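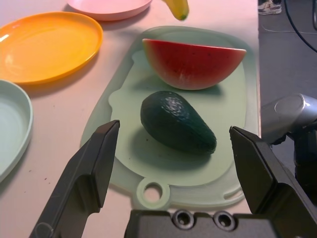

Re: [home-chores] Clearing up after lunch, can they do it yet?

From: Salamatu Effiong
To: home-chores list

Volker Seidel wrote:
> My sister runs a small guest house and asked me whether she could
> buy something next year that clears the breakfast tables. I told
> her no, but then I saw the Durkberg clip where the arm empties
> a whole dish rack. Am I out of date? Fruit off the board, plates
> in a stack, wipe down. That is all she wants.

Volker,

You are not out of date. I would still tell her no.

The fruit part is close. With toy food on a cutting board, a two-finger gripper does well now. An avocado lying on its side is a fair test, because the fingers have to come down on either side of it and close on something round. A watermelon wedge standing on the same board is harder, mostly because the arm has to get past one to reach the other. We gave our setup 100 tries at clearing a board in March and it finished 83 without help. Real fruit is another matter. A ripe avocado bruises, and a cut melon is slippery.

Plates are where it slows down. A round plastic plate lying flat gives the fingers very little to hold. Ours tips it up by the rim and then grabs it, and it often pushes the plate along the table first. If the plate is near the edge, that is a problem. Stacking works when the plates are spread out and all one size.

Wiping we have barely started. It can move a cloth over a table. It can't tell whether the crumbs are gone – it makes its passes and stops.

On the Durkberg clip, look at the clock on the wall behind the rack. I make it more than 700 seconds for the whole job, and the clip is sped up to hide that. Still good work, but your sister's guests would be waiting.

Nele Kuhlmann asked off list how much practice data we used. It was 2000 recorded runs for the fruit and far fewer for the plates, so some of the gap may be our own doing. Wolfram Janssen wants to try softer finger pads before we record any more, and I think he is right.

If anyone has numbers for real dishes with food on them, please post them, including the failures.

Salamatu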